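Care of the two-finger gripper, kitchen table setup

This small gallery is about the hand-held gripper we call Feren. Anas Hijazi and I look after it, and we check the pads and the screws every 200 grips. The task on this table is chopsticks and a green holder.

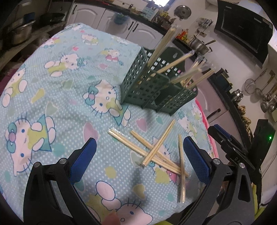

Blue pads facing each other over the wrapped chopsticks.

The wrappers are smooth, so a worn pad is noticed here very early. We clean both pads with a damp cloth and change them always as a pair, also when only one looks bad. 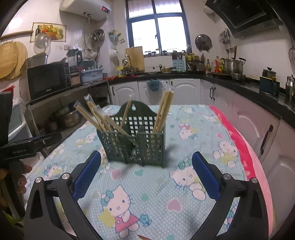

After the pads come the pivots. I open and close the fingers slowly and feel if one side is more stiff than the other. The count at the last service was 2588.

Sigrun Lie, February 2022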